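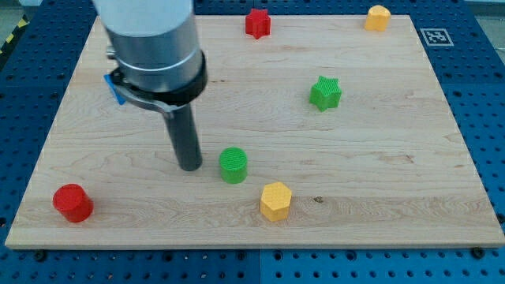 4.2 Push planning on the tabletop

Figure 3. Workspace for the pushing trials, with the rod end effector above the board and six blocks in red, green and yellow.

The planner, Dredus, takes block poses from the perception node and returns a straight-line push for one block at a time. Each push is defined by a contact point, a direction and a length. The rod is kept vertical throughout, so the search runs in the plane of the board and the height of the tip is fixed.

Shape matters mostly at the contact point. A cylinder can be pushed from any side. For a star, Dredus prefers the notch between two points, where the rod is less likely to slip. Close neighbors, such as the green cylinder and yellow hexagonal prism in Figure 3, are handled by growing every other block's outline by 2 cm and rejecting paths that cross it.

We compared Dredus with Grultau, our earlier planner, which used the same poses but ignored shape. Dredus finished 85 percent of the pushes within tolerance and Grultau 81 percent. Most of the remaining failures came from pose error on the stars. Replanning took roughly 2 seconds in both cases, and we did not try to reduce it.

3 shares 0 comments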